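The long way to a glass of squash

Rizwan Nanayakkara spent most of November on wrists. The arms had come to the Meswood workshop second-hand, and the left one drooped whenever it was asked to hold anything heavier than a glove.

He shares the unit with Kumudini Debnath, who writes the control code, and a changing group of members who mend bikes and amplifiers. The robot is called Kosar. It has taken them 762 hours, all logged in a notebook, and a little over £2,000, not counting the hands.

"The hands were the argument," says Debnath. "I wanted grippers. Two flat pads, done. Rizwan wanted fingers."

Fingers won. They brought 522 pages of manual with them, and a new set of problems. Grip too lightly and a glass slides. Grip too hard and the motors heat up and shut down. The pair settled on drinks as a test because the job needs both hands – one to bring the glass, one to work the tap – and because a mistake is easy to mop up.

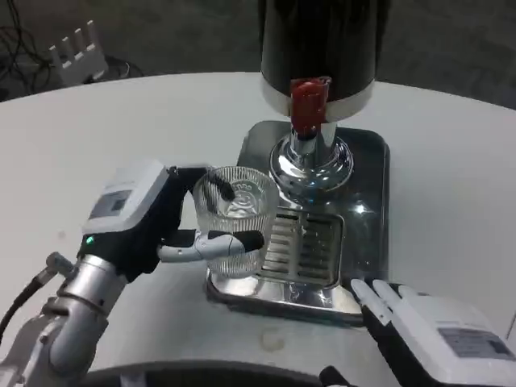
The left hand brings a ribbed glass in towards the tap, with the right hand open beside the base.

Debnath keeps every attempt on file, and the count now stands at 1,307. She goes through the bad ones in the evening, changing one number at a time. Nanayakkara would rather change the cable runs, and usually does.

Next on the list is a jug. The handle is already causing disagreement.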